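Widton Hand-Held Gripper: What to Put in the Budget

2022-01-15
By the Widton equipment desk

The Widton is a two-finger gripper you hold and squeeze yourself. Your people carry it through a job, the job gets recorded, and the arm you haven't bought yet learns from the result. Most buyers come to us having priced the arm in loving detail and left one line at the bottom of the sheet marked "misc." The gripper lives in that line. So does everything it wears out.

The unit is $700. That buys the body, both fingers, one set of foam pads already glued on, and a hex key you will lose. It does not buy a camera, a computer or a table. You have a table. Please check that it is flat before you call us about drift.

Buy two. We would say that, obviously, but the customers who buy one call us in the second month sounding tired. When a unit is down for pads, the person holding it is also down, and that person costs a good deal more per day than the gripper does.
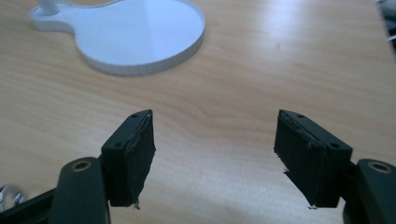 Pads are the part of the quote that gets crossed out by purchasing and put back in by everybody else. They are foam. Foam gives, which is why it can pick up a mug handle without an argument, and foam also frays. The edges go first, then the layers start to lift, and for a while the grip stays perfectly good while looking like something the dog found. You can run them in that state if your recordings don't mind the change in appearance. Some do. Pick a rule before you start and write it on the wall — two operators with two opinions about when a pad is finished will give you two datasets.

A bag of 100 pads is $576, and no, we don't sell half bags. We tried. People bought half a bag twice. The pads keep well in a drawer, away from sunlight and from whoever in your building uses foam for packing.

Changing a pad takes a scraper, some patience and an overnight wait for the glue. Plan it for the end of a shift. The Quinlan quick-change finger skips the glue and comes as a separate order; it fits every Widton body except the very first ones, whose owners know who they are and have been very nice about it.

On arms: the Widton fingers bolt to the Kaveck and Meltard wrist plates with the adapter listed under accessories. Order the adapter when you order the arm. It weighs almost nothing, it is always the last thing to arrive, and an arm with no fingers is an expensive coat rack.

Quotes are good through the end of January. Send us the number of operators, the hours per week and the roughest thing you plan to pick up. If it has sharp edges, add another bag.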